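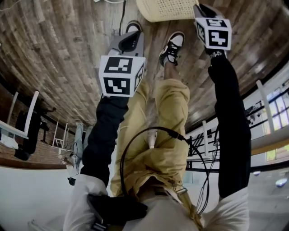 Winter opening of the reading room in Winham

From December the reading room in Winham stays open until 21.00 on four evenings, and the small lending library next to it keeps the same hours. Many members asked for this in the autumn survey. We received 251 answers, more than in any year before, and we thank everybody who took the time to fill in both pages.

The most frequent wish was a quieter place to sit after work. The second was more books in large print. For the first wish the answer is the longer evenings. For the second we have ordered 400 titles through Noteck, our supplier, and the first boxes should arrive before the holidays. They will stand on the low shelves by the window, where the travel guides are now. The travel guides move to the corridor.

Several people wrote that the catalogue is difficult to use from home. We know this problem. The search does not understand accents, so if you look for Tichý you must also try Tichy, and sometimes only one of the two gives a result. It will be repaired in spring, when the new version is installed. Until then please ask at the desk or telephone us, we are glad to look for you.

There was also a question about loans. You can keep a book for 21 days, and you can extend it one time if no other reader waits for it. This rule is the same as before, but it was printed wrongly in the summer leaflet, where it said 14 days. If you paid a fine because of the leaflet, bring the receipt and you get the money back.

The reading circle Dandanness continues in the back room with short stories from the north. New people are welcome also in the middle of the season. It is not necessary to have read everything, and those who prefer only to listen can do so. The texts for the next two meetings lie in a blue folder at the desk, and you may take a copy home. We ask for a small coin for the paper.

Please remember that the side entrance is locked after 18.00. In the evening use the main door and ring the bell if it does not open at once. Bicycles can stand under the roof in the yard, but not in front of the steps, as the delivery van needs to reach them in the morning.

One more thing about the heating. The old radiators in the front part need about an hour before they become warm, so early visitors should keep a pullover with them. Hot tea is on the table by the coat hooks from 17.00.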